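Osik brings back its desk clear-out, and I'm in for the mesh file organizers

The Trodmont store will take your old office stuff and knock money off new storage until the end of the month.

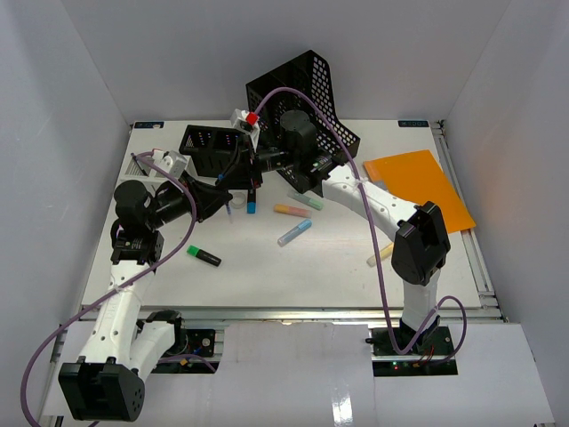
Carla Wexmoor
Home and Desk Reporter

Last updated: 18/07/2020

If your dining table turned into an office this spring and never turned back, I have good news. Osik, the office supply store in Trodmont, is running its desk clear-out again, and this year you can drop off whatever you're done with (binders, trays, those hanging folders with the bent hooks) and get a discount on something to hold the papers you're keeping.

I called the store as soon as I saw the sign go up. They told me they took in 900 binders during the first round in June, which is a frankly alarming number of binders! The ones in decent shape went to Phetsri, the reuse shop across the river, and the rest were pulled apart for the metal rings. Phetsri is on board again this time and has asked people to please take the paper out first. Apparently somebody's tax returns came through in June.

The big seller last time was the black mesh file organizer, and I get it. I'm a fan of the kind with a tall perforated side, big enough for full-size folders to stand up in. Against a white tabletop and a pale gray wall it looks very sharp, and I like it set at the back and turned a bit so it isn't square to the edge. Mine faced dead straight ahead for years and I was forever twisting my wrist to get folders out. Turn it! It takes two seconds and it's so much nicer to reach into.

Osik says it has 200 organizers set aside for the clear-out, in black only, and there's a limit of two per household. The discount works on a stamp card. You get one stamp for each bag you bring in, and a full card takes the price down by half. Regular shopping bags are fine. They do weigh them if they look skimpy, so don't try it with three envelopes and a paper clip.

I've already filled four bags myself, mostly with manuals for things I no longer own. I also found a stack of Dullance calendar pads, all blank, going back further than I care to say. Those I'm keeping for grocery lists.

A couple of practical things. The drop-off is at the side door, and the line has to stay short, so they're handing out time slots at the counter, 80 a day. You can phone for one too, but when I tried I was on hold long enough to clean out a whole drawer. Staples can stay in. Batteries, ink and anything with a plug should stay home, as the store has no way of handling them.

And measure before you go. The organizers are deeper than they look on the shelf, and returns on clear-out items are store credit only. Around 90 people asked about a smaller size in June, and Osik tells me one is coming in the fall, though they wouldn't give me a price. I'll add it here when I hear.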